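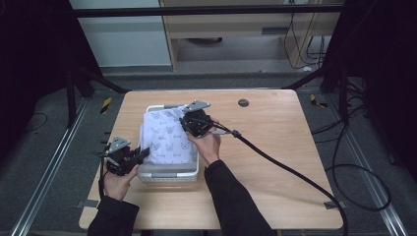
How to Strip and Reset Bath Towels
Posted 10/3/20

Towels that feel stiff or smell sour an hour after a shower usually have detergent and softener built up in the loops. A long soak in hot water pulls most of it out. Plan on an afternoon. Most of that time is waiting.

What you need
A bathtub or a deep utility sink
Borax
Washing soda (not baking soda)
Powdered laundry detergent
A long spoon or a clean broom handle
A washing machine with an extra rinse setting

Step 1. Wash the towels first
Run them through a normal warm cycle with half the usual detergent and no softener. Leave out anything with a decorative trim or a care tag that says cold only.

Step 2. Fill the tub
Use the hottest water your tap gives. Mine comes out at 140 degrees, so I wear rubber gloves and keep the door shut with kids in the house. Add 1/4 cup borax, 1/4 cup washing soda and 1/2 cup detergent. Stir until you can't feel grit on the bottom.

Step 3. Sort by color
Dark towels will bleed in water this hot, and the dye goes straight into anything pale. Do whites in one tub, then pastels, then darks, with fresh water each time. A basket for each batch keeps them apart while they wait. Perforated sides like the ones around the lavender towel let air through, so a slightly damp batch can sit a while, but don't leave it overnight. New red or navy towels should be washed several times before you try this at all.
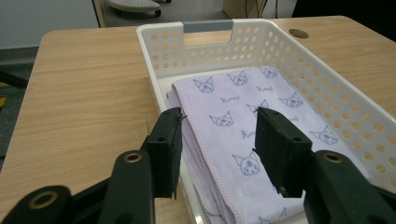

Sorting also tells you how many tubs you are in for. If a batch is only one or two towels, use a bucket and cut the powders down to a tablespoon each. Check hems for loose threads as you go and snip them. Pulling a thread can open up a whole row of loops.

Step 4. Soak
Push the towels under and leave them four to five hours, until the water has gone cold. Stir every hour. The water will probably turn gray or tan. With newer towels it may hardly change.

Step 5. Rinse and dry
Drain the tub, squeeze out what you can, and run the towels through a wash with no detergent and one extra rinse. Dry on medium for roughly 25 minutes, take them out and shake each one hard, then finish the cycle. Skip dryer sheets.

Microfiber
Don't strip microfiber this way. The heat can damage the fibers. Wash it warm with a small amount of liquid detergent, away from cotton, and hang it up. 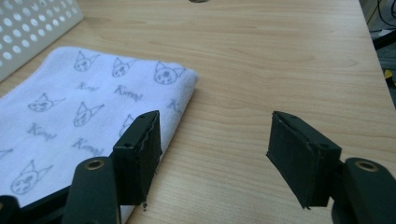
Levside wrote in to ask whether the soak works in hard water, having tried it in September and ended up with towels just as stiff as before. Use 1/2 cup of washing soda in place of 1/4, and add a cup of white vinegar to the final rinse only. Don't put vinegar in the tub with the powders.

Twice a year is enough for most towels.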